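Two-arm sorter, picking up flat things off a wooden top

11 replies · 3 shares

worik_bench
Started on the shared bench build again. Two arms on the extrusion frame, wood top, one gripper per side. The aim is to sort small flat stuff into bins: cards, printed sheets, wrapped first aid bits. Cards are the worst of the three. They lie dead flat and the fingers skate over them. I've tried slowing the close and coming in lower, and the motor trips before the card lifts.

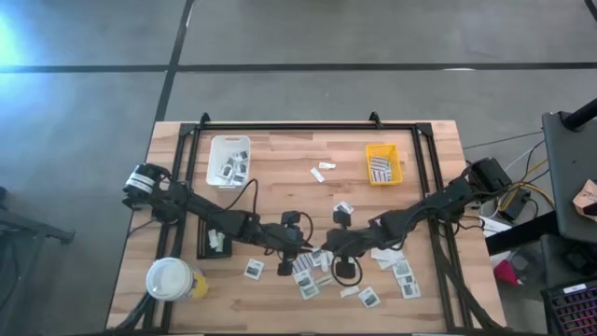
Fluvuddale Shared Workshop, Robotics Group

I left the cards spread across the middle so both arms can reach them. The bins are at the back of the table. Has anyone had luck with a plain two-finger gripper on card stock, or do I give up and go to suction?

rindle
Suction. You'll spend until August on finger shapes and end up there anyway. A small pump and a cup is cheap and it doesn't care how flat the card is.

Brarnatico
Disagree with rindle. Suction is fine on a card and useless on a folded sheet. If the OP wants one tool for all three jobs, keep the fingers and stick a thin rubber lip on the tips. Drag the card to the edge of something and pinch it there.

worik_bench
I'd like to keep one tool if I can. Paper goes better than cards, mostly when it has a curl in it. Once there's a lifted corner the gripper has something to get hold of.
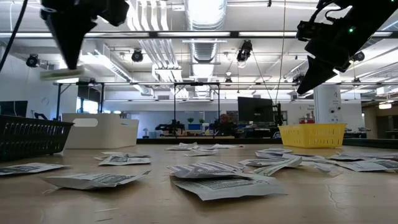

The trouble with paper is two sheets coming up together. I logged 211 tries on sheets over the past while and 13 were doubles. I can live with that for now. A double gets dropped back on the table and tried again.

rindle
13 doubles out of 211 is fine for a hobby build. What's your miss rate on cards?

worik_bench
Bad. 400 tries and I stopped writing down the misses.

fourth_shelf
Are you using the same grip force for everything? We ran a Rind controller on our build and the default was far too high for paper. It creased everything. Turn it down and let the fingers stall gently.

worik_bench
Same force for everything, yes. I'll split it by item. The wrapped stuff wants a different setting again. Alcohol pads and bandages have a bit of thickness, so I come straight down and close on them.
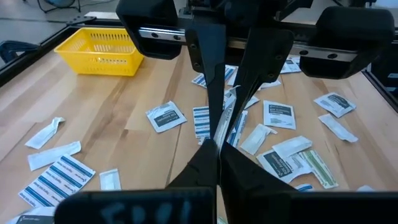

Holding a packet on its edge is good for dropping into a narrow slot but poor if you want it flat in a basket. I may add a wrist turn before release.

Brarnatico
Add the turn. And try the rubber lip before you buy a pump.

rindle
Still say suction for the cards. Put it on one arm and leave fingers on the other. You have two.

worik_bench
That could work. I'll do the lip first, it's an afternoon's job. Will post colour-coded results for each item type when I have them.

Last edited 2020-06-27
Share (3) · Comments (11)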